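Apontamentos da quarta aula – Organizar a bancada e a gaveta: noções de arrumação para pequenas oficinas domésticas

Retomamos onde ficámos na última aula, com a pergunta da colega que queria saber se vale a pena separar parafusos por comprimento ou por tipo de cabeça. Prometi que voltava ao assunto com calma, e volto, mas antes preciso de arrumar (passe a palavra) duas ou três ideias que ficaram soltas.

4.1 O que entendemos por "lugar"

Um lugar é o sítio onde a mão vai sem que a cabeça tenha de pensar. Parece pouco, mas reparem em casa, quando chegarem, na gaveta dos talheres: vão às colheres de olhos fechados. Agora pensem na gaveta onde guardam pilhas, elásticos, a fita métrica e aquele carregador de um telefone que já deram a alguém. A mão entra e fica à procura. É essa diferença que nos interessa neste módulo, e é por isso que insisto tanto nela, mesmo sabendo que alguns de vocês já me ouviram dizer isto no curso de maio.

O formador Ruan Lekota, que deu este módulo antes de mim na oficina Marín e a quem devo metade destes apontamentos, chamava-lhe "distância de procura". Não a media em centímetros. Media-a em gestos: abrir, levantar, afastar, voltar a pôr. Um objeto que exige mais de 2 gestos até estar na mão está, para quem o usa todos os dias, mal guardado. Para quem o usa uma vez por ano está muito bem, e até pode ir para cima do armário.

4.2 Famílias de uso e famílias de forma

Há duas maneiras clássicas de agrupar objetos pequenos. A primeira é pela forma: pregos com pregos, anilhas com anilhas, molas com molas. A segunda é pelo uso: tudo o que serve para pendurar um quadro fica junto, seja bucha, gancho, lápis ou nível. As lojas usam quase sempre a primeira, que é boa para vender e para repor. Em casa, costuma render mais a segunda.

No exercício da aula passada, o grupo que trabalhou com a caixa Trukden chegou a 15 famílias de forma. Está correto, e a folha estava muito bem preenchida, mas peço-vos que olhem outra vez para ela e tentem imaginar quem vai devolver cada coisa ao seu compartimento depois de uma tarde de trabalho, já com fome e com a luz a faltar. Eu não ia! Quando refizerem o exercício, juntem o que se usa junto e vejam em quantas famílias ficam.

Quanto aos parafusos da nossa colega: se trabalha sobretudo em madeira, separe por comprimento. Se repara um pouco de tudo, separe por cabeça, porque aí o que a faz perder tempo é andar a trocar de chave.

4.3 Tabuleiros, caixas e divisórias

O tabuleiro baixo é, para mim, a peça mais subestimada de uma oficina pequena – e digo isto depois de muitos anos a comprar caixas com tampa de que hoje me arrependo. Serve de lugar provisório enquanto se trabalha, recebe as peças do que estamos a desmontar e leva-se inteiro de um lado para o outro. As caixas fundas têm outra função, que é guardar, e convém não as confundir com os tabuleiros. Tudo o que vai para o fundo de uma caixa funda desaparece durante uma estação.

Sobre materiais, a regra é simples. O transparente ajuda a ver de lado e dispensa etiqueta durante algum tempo, mas risca-se. O opaco pede etiqueta desde o primeiro dia. As divisórias amovíveis do sistema Gokier, que vos mostrei no intervalo, são práticas, embora as mais finas saltem quando a gaveta fecha com força. Cartão grosso cortado à medida faz o mesmo serviço, e na minha gaveta de baixo ainda é cartão.

4.4 Etiquetas

Escrevam a etiqueta com a palavra que dizem em voz alta quando procuram a coisa. Se em casa toda a gente diz "os pauzinhos da estante", a etiqueta diz "pauzinhos da estante", e "suportes de prateleira" fica para o catálogo. No inventário da Wosirby que distribuí há 103 entradas, e só nas primeiras páginas encontrarão várias que ninguém em sua casa usaria.

Para a próxima aula

Escolham uma única gaveta, não a pior. Esvaziem-na, agrupem por uso, devolvam só o que tem família e ponham o resto num tabuleiro à vista. Ao fim de alguns dias, anotem o que saiu do tabuleiro e para quê. Tragam a folha, mesmo rabiscada, que começamos por aí – e quem ainda tiver as minhas divisórias, por favor, traga-as também.
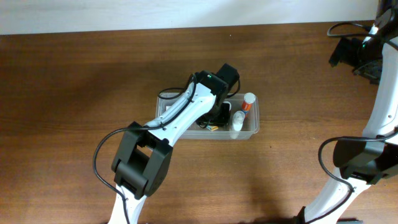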